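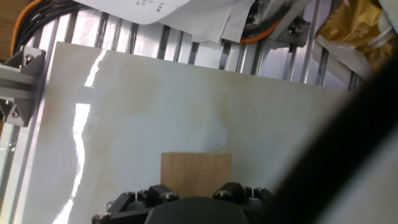

クリーム色のマーブル模様のパネルと、手前に小さな木のブロック。

マーブル模様って、ちょっと気恥ずかしくないですか。私はずっとそう思っていました。ホテルの洗面所とか、昔の喫茶店のテーブルとか、そういうイメージで。だからBujar Nikolovskiさんに会って最初に聞いたのも、「どうして作業場にこの柄なんですか?」でした。

「みんなそれを聞くね」とBujarさん。コーヒーを片手に、もう笑っています。「最初は真っ白がよかったんだよ。カタログの1ページ目に載っているような白。でも真っ白な面と一日中向き合うと、目がくたびれる。少し曇った感じの模様があると、見ていて楽なんだ」

柄の名前は「Nendow」。Pultisという会社の見本帳から選んだそうです。見本は110種類もあって、Bujarさんは全部を家に持ち帰り、夜な夜な食卓に並べていたとか(ご家族の反応は聞きそびれました!)。

「最後に4枚残して、朝の光と夜の電気の下で見比べた。灰色の筋が強いのは、見ているうちに寒々しくなってくる。Nendowはベージュでしょう。おいしそうな色だよ、キャラメルを混ぜかけた牛乳みたいで」

そう言われてからは、もう牛乳にしか見えません。困りました。

ただ、つやがあるので光はよく映ります。パネルの左のほうに、白い光がギザギザと稲妻みたいに走っているのを見つけて、私は思わず「これも柄ですか」と聞いてしまいました。

「違う違う、それは映り込み。でも私はけっこう好きでね。つや消しも見せてもらったけど、筋の色が眠たくなるんだ。そこは譲れなかった」

手前の木のブロックについても聞いてみました。薄い茶色で、木目のおとなしい、なんでもない木片です。

「なんでもないのがいいんだよ。石っぽい柄のそばに木を置くと、急に部屋らしくなる。私はTrulvilleの生まれで、祖父の家には切れ端の木がいつも転がっていた。ドアを押さえたり、鍋を載せたり。だから木片は捨てられない」

話は天板のほうへ。こちらは白地にベージュと茶の筋で、広い面で見るとやっぱり雰囲気があります。私が腰をかがめて筋の行き先を目で追っていると、Bujarさんが隣に来て、同じようにかがみました。大人がふたり並んで、何をしているんでしょうね。
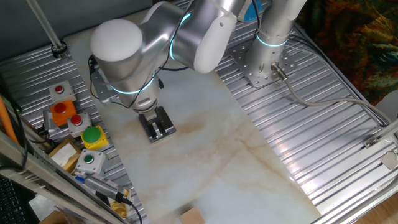 白い天板にはベージュと茶の筋。左側には赤や緑のボタンが並ぶ。

天板のまわりは、意外とにぎやかです。オレンジの箱に大きな赤いボタン、黄色い箱に緑の丸いボタン。淡い天板の横だと、お菓子みたいに目立ちます。

「色はそこだけで十分。天板まで派手だったら、私は家に帰りたくなる」

その下のほうには、白い紙が半分かぶさった段ボール箱がありました。片づけは得意ですか、と水を向けると、Bujarさんは少し黙ってからこう答えました。

「真ん中を空けておくのは得意。端っこは、まあ、端っこだから」

わかります。うちの台所もまったく同じです。

手入れの話も聞いておきました。濡らした布で拭いて、そのあと乾いた布でもう一度。洗剤はHallidayという店で買う量り売りのもので、ひと瓶ほぼ3000円。高いですねと言ったら、「匂いがいいんだ、それだけ」とのこと。

帰りぎわ、次に何か替えるならどこですか、と尋ねました。

「椅子だね。7月までには決めたい。でもまた見本を持ち帰ったら、今度こそ食卓を追い出されるかもしれない」

椅子が決まったら連絡をもらう約束をして、Nendowの小さな見本を1枚いただいて帰りました。いまは私の机で、マグカップの下に敷いてあります。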